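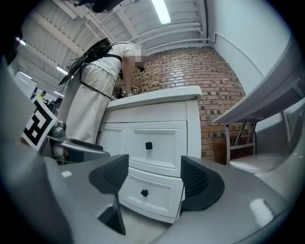
Two-drawer nightstand, knobs keep spinning and top drawer sags - fix or replace?

Print this page | E-mail this page

Posted by Oksana Kobzar

OK so quick one, hopefully. White nightstand type cabinet, two drawers, raised panel molding on the fronts, one square black knob on each. It's against the brick wall in my spare room and I use it for chargers, stamps, batteries, all that little stuff.

Problem 1. The knobs turn. Being square you notice right away, they end up looking like diamonds. I tighten, two days later same thing.

Problem 2. Top drawer drops at the front when it's more than halfway out and then sticks going back in. Bottom one is fine and that's the one with the heavy stuff in it, so go figure.

Bought it used, no paperwork, no label anywhere that I can find. Seller thought it was a Hurneo but wasn't sure. I have a screwdriver, wood glue and a drill I'm a little scared of. Don't want to spend much. Also would like to not wreck the paint, it's in decent shape except the inside edges of the top drawer where it rubs.

Should I just get new knobs? Round ones would hide the spinning I guess but I like the square.

Thanks in advance

Posted by Kramer

Keep the square knobs. Easy fix.

Take the knob off. Look at the screw, if it bottoms out in the knob before it pulls tight on the wood thats your whole problem. Screw too long. Put a washer under the screw head on the INSIDE of the drawer and try again. Still loose, get a shorter screw, bring the old one to the store so you match the thread.

If the length is right then tiny dab of removable threadlocker on the threads, plus a thin rubber washer between knob and drawer front. Line it up square, hold it with one hand, tighten from inside. Don't crank on it, you'll dent the paint.

Drawer. Pull it all the way out and empty it first. Then check:

- side runners, are the screws backing out? Usually the rear ones
- same thing on the cabinet side, flashlight helps
- bottom panel, has it slipped out of its groove
- wood runners or metal? you didn't say

Stripped screw holes: toothpicks and wood glue, pack it, let it dry overnight, snap off flush, put the screw back. Works fine on something this size. If it's wood on wood, rub a plain candle on the runners, and sand the rubbed edge a little before you wax.

Some droop is normal on a drawer with no stop, btw. If it only tips when it's nearly out I'd leave it alone.

Posted by Lokero

I'd just buy new slides. I did a dresser last October, 5 drawers, took me a whole Saturday but they're great now. Measure the drawer depth AND the gap on each side before you order anything. I didn't and had to send the first set back, what a pain.

Is the floor level? Mine wasn't and that was half of it. Folded cardboard under one foot.

Posted by Oksana Kobzar

Kramer it was the screw!! Way too long. Washers on both and they're staying put so far. Runners are wood. Two screws were loose in the back on the left, doing the toothpick thing tonight. No candle in the house, would bar soap work or does that get gummy?

E-mail this page | Print this page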